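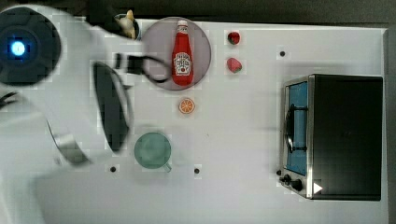 Slide 1. Plate and ketchup bottle on a white table.

Slow breathing for stress: notes for the Grosau session

Open with the rate. Most adults at rest breathe 12 to 20 times a minute. The method tonight brings that down to six: in for four seconds, out for six, through the nose if it is clear. No breath holds in the basic version.

Mechanism, one minute at most. The heart speeds up a little on the in-breath and slows on the out-breath. A longer out-breath gives the slowing phase more time. Do not go into vagal tone unless asked.

Slide 2. Posture. Seated, feet flat, one hand below the ribs. The lower hand should move before the chest does. Shoulders stay down.

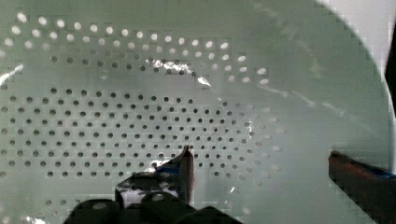
Derek Cheetham asked at the Alby run-through whether the count matters at all, or whether any slow breath would do. He gets lightheaded at six a minute and settles at eight. Answer: eight is fine. Lightheadedness usually means the breaths are too deep for the pace. Make them smaller before changing the count.

Slide 3. Practice log. The Worku sheet has 40 lines, two sessions a day. Write down the start time and the count used. Leave mood scores out for the first week.

Handouts: 200 printed, by the door. Asthma or heart trouble, check with a doctor first. Say this before the group practice starts.

Group practice, five minutes, lights left on. Then questions.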